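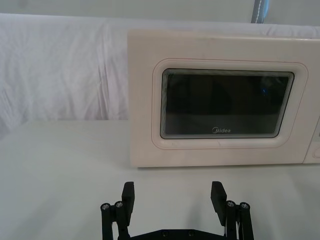 Stomar two-finger gripper, fully open, in front of the microwave oven.

Stomar Two-Finger Gripper Kit: Equipment Review
Aststead Shared Workshop
Prepared by Torben Buschmann, robotics bench. Checked by Adalberto Fontes.
Issued 2/3/22

The workshop purchased two Stomar kits in December for the two-arm bench build. Members who plan to use the bench, or who are considering the same kit for a build at home, are asked to read this review before ordering parts.

Contents and assembly
Each kit contains the base plate, both finger linkages, a pair of flat finger pads, the motor and a bag of screws. The printed guide is clear up to the point where the linkages join the base plate. From there the drawings are small, and the left and right linkages are easily confused. The first unit was assembled with one linkage reversed and had to be taken apart again. The second was completed in a single evening.

The finished gripper weighs 783 grams with its mounting plate. The arm at the Aststead bench is limited to 1000 grams at the wrist, which leaves little for the object being held. Members with lighter arms should check this figure first. A Lammers wrist adapter was needed to match the hole pattern on our arms; it is sold separately and is not mentioned in the guide.

Use at the bench
The kits were reviewed at the household appliance station, where a countertop microwave oven is set on a white table with a white cloth hung behind it. The task list covers opening the door, pressing the buttons on the panel and closing the door again.

The pads remain parallel through most of their travel. Some play was found in the linkage when the pads were moved by hand, and it increased slightly during the first month. Tightening the pivot screws reduced it. A thread-locking compound is recommended and should have been included.

Pressing flat buttons is the weakest point of the design. The pads are wide for the purpose, and the corner of a pad must be used. Members should program a slow approach and lower the motor force before contact.
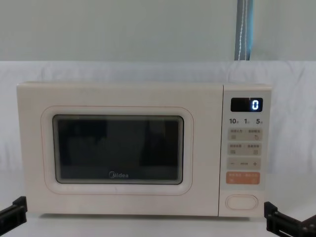

Both grippers near the front corners of the oven. The display reads 0.

The width of the gripper also affects where it can wait between moves. On the two-arm build, each gripper is parked low and to its own side, so that the control panel stays in view of the operator and the door has room to swing. Parking positions are saved in the bench profile named Lornadby and should not be overwritten.

Noise is moderate. The motor cable is short and required an extension on both arms.

Assessment
The Stomar kit is suitable for members who have assembled a gripper before and have wrist capacity to spare. It is not recommended as a first build. Approved for continued use at the bench, with pivot screws to be checked monthly. Spare pads are kept in the drawer under the controller and must be signed out.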